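Distau weighs a deposit on bottles, again

17 May 2018

Distau's town council will vote in August on a 15-cent deposit for plastic drink bottles, its second try at the idea in as many years. The first one died when shop owners asked who would store the empties. The new plan answers that question with the word "partners."

The only partner named so far is Drunik, a hauling firm that would collect returned bottles from 55 stores and charge the town $1,385 a week. Drunik says the fee would pay for itself in 2 years. Its four-page summary does not show how, and the council's office said the full figures were "being finalized," as it did last spring.

Backers point to nearby Brudevis, where a deposit is already in place and the roadsides are said to be cleaner. That may be so. Brudevis has never published a count of litter from before or after, and its stores had back rooms to spare. Many of the ones in Distau don't.

Nor does the plan say what happens to bottles bought out of town, which any shopper with a car could bring in for cash.

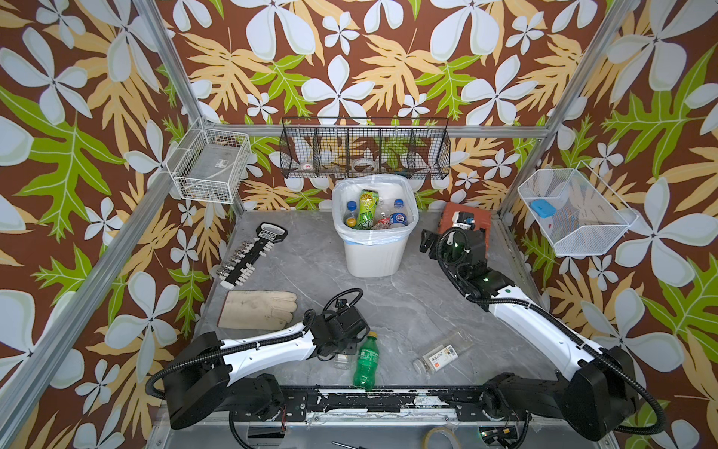
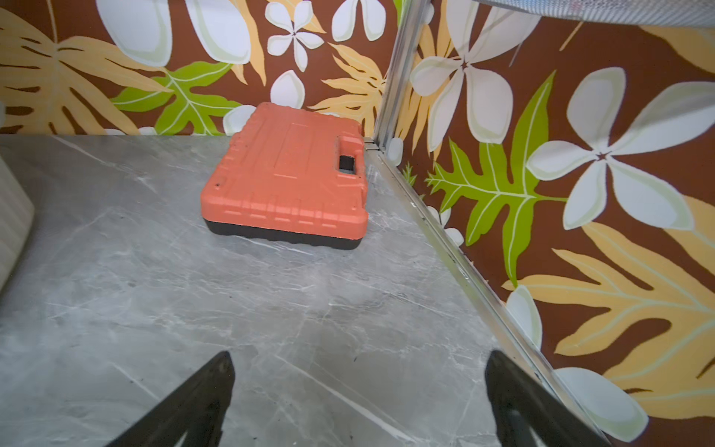
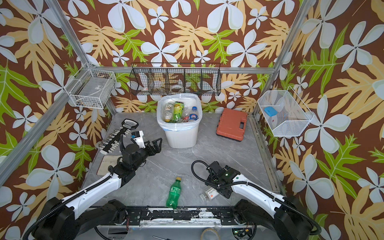
Ismail, commenting on the council's page, wrote that the corner store on his street can barely fit its own deliveries, and that he would pay the 15 cents and throw the bottle in the trash like before.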